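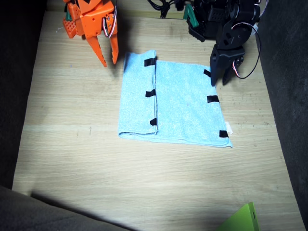

Surface finish schedule for shared work tables

The table tops at the Rozīte building are moving to a single finish and a single maintenance interval. Until now each floor followed whatever the furniture supplier recommended at delivery, which left us with three oils, one lacquer and no common record of what had been applied where.

From Sat 13 April, all solid wood tops get a hardwax oil, two coats, applied by pad. Lacquered tops stay as they are until the film fails, then get stripped and oiled with the rest.

Preparation is as follows. Clean with a neutral soap solution and leave overnight. Sand with the grain at 112 microns (P120), then again at P150. Do not go finer on tops that see daily use. A closed surface takes up less oil and the second coat tends to sit on top and mark. Vacuum, then wipe with a lint-free cloth.

Keep the first coat thin. Buff off any excess within 15 minutes. Recoat after 12 hours if the room is above 60 °F, and after 24 hours if it is cooler. Light use is fine the next day, but keep water and hot cups off for a week.

Oil-soaked rags can self-heat and ignite. Lay them flat outdoors to dry or put them in the lidded metal can by the loading door. They do not go in the general trash, including the bin in the Pririk workshop.

Koen Dewulf has compared edge wear on the oiled and lacquered tops since October. The lacquer held up better against coffee and worse against dragged metal, and local repair was not practical on any of the lacquered pieces. Oiled tops can be spot sanded and recoated the same afternoon.

Barış Kurtuluş keeps the finish log. Entries need the table number, date, product, batch and grit sequence. Report raised grain, white rings or open glue lines to him before sanding anything.

Recent items
Door closer adjustment, second floor
Hemeo parking permits: renewal dates
Humidity readings in the Sturetti storeroom
Replacing casters on the tall carts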